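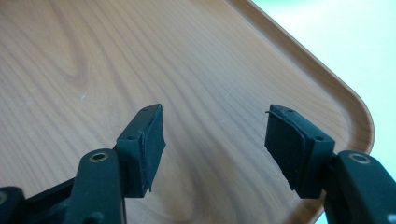

Humcombe Sketch Club, minutes of the June meeting

Held Wednesday, 9th June, in the upstairs studio. Minutes by me, Kusum Solanki, as Dindo Villanueva was chairing and can't do both (he tried in March and we lost half of it).

Minutes from March
Passed, once I fixed the spelling of Ploketti, which I'd managed to get wrong two different ways.

Summer show
We have the Aidoo gallery again! Dindo went over to measure up and says the long wall will take 64 framed pieces if we keep them small, so it's two each to start with and we'll see what space is left. Hanging fee stays at $5 a piece. I asked for the labels to be typed this year and everyone agreed, some faster than others.

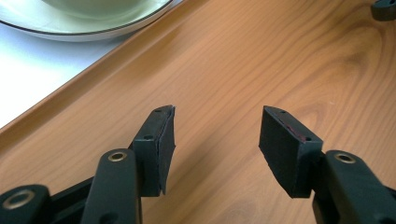
Paper and paint order
The Wondel order came to $338, almost all of it watercolor paper, and it should last us through the fall. We talked for ages about whether to switch to the rougher sheets. I'm all for them, Dindo thinks they eat brushes. For anyone who wants a warm-up before we decide, he suggested doing wood grain in two thin washes, and a bare wooden tray surface like the one in the photo would make a good subject - pale wash first, then the lines with a nearly dry brush. Bring your attempts next time and we'll vote with them spread out on the floor.

Outdoor day
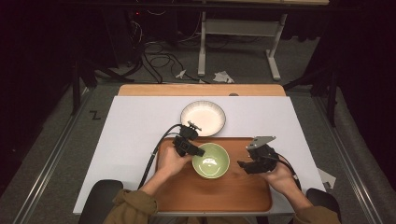 Nine people have signed up for the Ploketti boatyard trip, and I'm hoping for a few more. We meet at the gate at 9, bring your own stool and a hat. If it rains we'll stay in and do still life, and I'd like to keep that simple for once. One light green bowl on a tray with a white tabletop under it would keep me happy for a whole morning, and it's a great way to practice soft greens without reaching for the tube. Dindo wants fruit as well. We left it there.

Other stuff
The blue easel has a loose leg, please don't use it for anything heavy. Somebody left a very nice sable brush in the sink, and I have it at home.

Next meeting will be after the show, date to come by email.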